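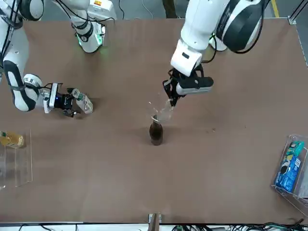 The owner of Molon, a secondhand bookstore with 2,432 novels on its shelves and no chairs to speak of, spent last June doing something she had put off for years. She read nothing but books set on islands.

"I kept picking them up and putting them back," she says. "Then one rainy morning I thought, fine, all of them, let's go!"

She got through 13 in the month, and talking to her about it is a joy, because she can't stick to one for longer than a minute. Her favorite was a family saga from Oretti, a small press she'd never ordered from before, in which two sisters run a ferry and haven't spoken since their father's funeral. "They pass notes through the ticket window," she says. "Whole chapters of notes. I was crying over a fare schedule."

Did any of them let her down? One did — a thriller that needed a storm every 5 pages. "You can't get off an island in a book, I understand that. But give the weather a rest."

The best part, she says, has been the customers. A handwritten list went up by the register, and people started adding to it, arguing in the margins over whether a lighthouse counts. The Zovance reading group borrowed the idea and is now deep in novels about trains. She has joined them, of course, and is already 200 pages into a slow, funny one about a sleeper car conductor.

And the islands? There's a shelf for them now, between poetry and the window. She still sneaks one home now and then. "I have a short one in my bag," she says, and digs it out to read me the first page, then the second.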